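Kundico put out a third single from the new record this morning. It's called "Orkside" and it runs five minutes, two of which are a guy tuning something.

I've played it 18 times. I'm not proud of that. My neighbor has started humming the bass line in the elevator, and she hates me.

The first single, back in June, was all drums. The second was all synths. This one has a chorus! Siiri Toom sings it like she's reading a parking ticket out loud and I would follow her into the sea.

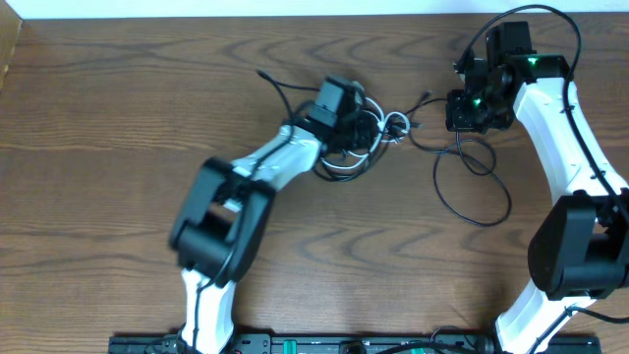

Anyway, the B-side is a Kairys cover. Bold choice, given that Derek Birkett spent most of last year telling podcasts that Kairys ruined guitar music.

He plays guitar on it. Very nicely, too.

Album's out on the 26th. The vinyl comes in a color called "oat." I have ordered the oat.

They're also playing Brukwood, which holds 122 people if everybody breathes in. Tickets went up at noon and I was in the dentist's chair at noon.

If you have a spare, I'm very quiet and I'll buy the drinks. One drink.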